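The Grovodeck quilted mattress, and what I put on top of it

Last updated: June

I sell bedding for a living, so people assume I sleep on something fancy. I don't! I sleep on the Grovodeck, the same one we keep by the door of the shop, and I've had mine long enough now to write a proper page about it instead of the four lines Vusumuzi Modise put up when we first got them in. (Sorry, Vusumuzi. They were good lines.)

It's a medium-firm mattress with a quilted cover, made for us by Parnavau, and it comes rolled in a box that two people can get up a normal flight of stairs. Cut the plastic, let it flop out, and leave it alone for 24 hours before you sleep on it. I gave mine an afternoon and the corners were still curled up at bedtime, so do as I say and skip what I did.

The part I like best is the side. Plenty of mattresses have a plain strip of cloth down there that gets grubby and baggy, and on this one the quilting carries on down the side with a raised pattern you can feel with your hand. It gives you something to grip when you're pulling a sheet tight, too. Not that I pull mine very tight - I'm a loose sheet person and always will be.
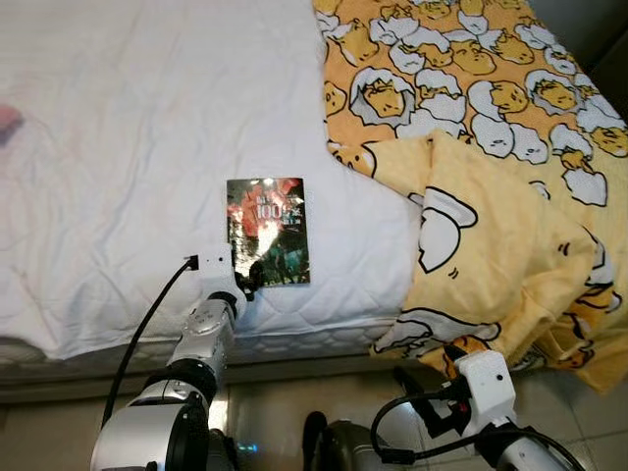
White sheet, the yellow and orange patterned blanket, and some bedtime reading.

The white sheet is sold separately. We carry it in single and double, it washes at any setting you'd use for towels, and it will wrinkle. I've stopped ironing mine. If wrinkles bother you, get it out of the dryer while it's still a bit damp and put it straight on the bed.

About the blanket, because everyone asks: we also get it from Kauppinen, and the yellow and orange one is the color that goes first. It's light enough for summer and I leave it on one half of the bed most of the year, for whoever gets cold.

Is it for everyone? No. My old neighbor Kalevi Koskela tried the Grovodeck in the shop and wanted something a lot softer, and he went home with the Drekix instead - a very squashy mattress, lovely if you sleep on your side. Come in and lie on both. Shoes off, please, and take your time.

Delivery is free within 70 miles. We'll carry it to the bedroom, but you'll need to have the old one off the frame before we get there.

2 comments
24 shares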